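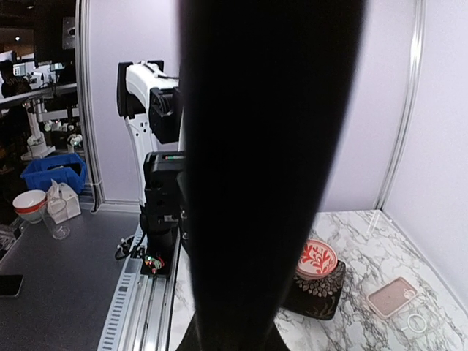 Home Reviews Kitchen Desk Storage Contact

Search this site... Go

Cevora marble-pattern tabletop cover, three months on

I put this down in March and have used it most days since. It is a printed cover, white with gray veining, sold by Foledthorpe in two lengths. Mine is the 160 cm one. It also comes in 200, which I would buy if I were doing it again.

It arrived rolled and the corners stayed up for two days under a stack of books. After that it lay flat. The pattern is convincing from across a room and less so up close, where you can see it repeat.
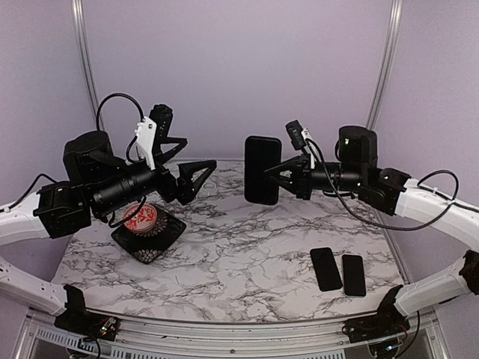

Small dark things are easy to find against it, screws especially. Clear ones are not – I have lost the same washer twice along a gray vein. Tins and trays slide across it without leaving marks. A steel ruler did leave one, near the front edge, and it hasn't come out.

Cleaning is a damp cloth. Coffee came off after an hour, marker needed alcohol and took a little of the shine with it.

I tried the Runik version first and sent it back for the smell. The Cevora had none that I noticed.

Four stars. One off for the corners.

Reviewed by Timo Lammers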